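Print this article | E-mail this article

Ewan MacAulay still answers his own phone at Mowat Travel, even on a Friday afternoon when most of the group leaders are packing. He runs the guiding side of the company from two rooms above a hardware store in Plomdale, and he has led walking trips in the Faroe Islands, northern Norway and Patagonia for 23 years.

He did not plan on it. MacAulay studied soil science and spent his first summers after college taking samples along rivers for a county water department. A friend who was short one leader for a hut-to-hut trip in Norway asked him to fill in.

"I could read a map and I had my own boots, and that was the interview," he says. "I came back and told the county I'd like the next summer off too. They said no, so I quit."

The first trips were small and not very well organized. He remembers arriving at a hut with nine clients and finding a school group already in the bunks. Everyone slept on the floor of the dining room. Two of those nine have traveled with him since, and one of them, he says, still brings it up at dinner.

Mowat now sends 80 groups out in a normal year. MacAulay leads only a handful himself. The rest of his time goes to hiring and training, and to checking routes before they go on the schedule. Every new route is walked twice by staff, once in good conditions and once in poor ones if they can get them.

"A trail that's easy in July can be a stream in September," he says. "You want to know where people are going to get cold and where they're going to want to stop and eat. The mileage doesn't tell you that."

Food comes up a lot when he talks about trips. He thinks most complaints that reach the office about the walking are really about lunch being late. New leaders are told to plan the day backward from the meals, and to carry more than they think the group will finish.

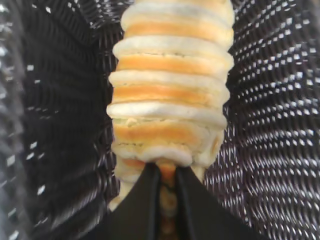 He also asks leaders to keep quiet for the first hour of a walk. People are sorting out their packs and finding their pace, he says, and they don't take in a talk on glaciers at nine in the morning. "Save it for the first long stop. They'll ask you anyway."

Senga Baxter joined Mowat as a trainee leader and now handles the northern program, including the island trips. She has a different background from MacAulay. She worked in hotels, then for a ferry company, and took her mountain leader training in the evenings and on weekends over two winters.

"Ewan looks at the ground and I look at the timetable," Baxter says. "On the islands that matters more. If the boat doesn't go, you need beds for 12 people by four o'clock, and you need to have had that conversation with somebody in February."

Her least favorite part of the job used to be the paperwork. Each leader kept a notebook, and the notebooks came back damp, or late, or not at all. The office switched to an online trip log called Zivent two seasons ago. Leaders fill it in each night with the route, the weather, any injuries and what was spent. Baxter was in favor of it. MacAulay was against it and says he is now neutral.

"It's fine when there's a signal," he says. "I still write it down first."

The notebooks have been kept. They fill a cabinet in the back room, and MacAulay goes to them when a client asks about an old route or when a leader wants to know how a river crossing behaved in a wet year. His own go back to that first summer in Norway. He admits that the handwriting is a problem.

Asked about his favorite place, he names a ridge above the town of Stikville that visitors rarely hear about. The top is at 1,474 feet, which is low by the standards of the trips he sells. He takes trainees up there on their first weekend because the path disappears halfway and they have to make a decision.

"Some of them stop and look at me," he says. "Some of them just keep walking, and that's the group I worry about. The ones who get the map out without being told, I'd hire that day."

Baxter remembers her own turn on the ridge. She got the map out, she says, but had it upside down. He hired her anyway, after a second weekend.

The two of them are working on a new route in the Faroes for next year, using village guesthouses and the public bus. Baxter walked the first half in the spring and liked it. The second half has a long section of road that she wants to cut, and MacAulay would keep it – the alternative climbs steeply on wet grass, and he has seen people slide there. They plan to go out together and walk both versions before the schedule is printed.

MacAulay expects to cut back to two trips a year after that. Baxter says he told her the same thing last season.

Comments (2) | Shared 23 times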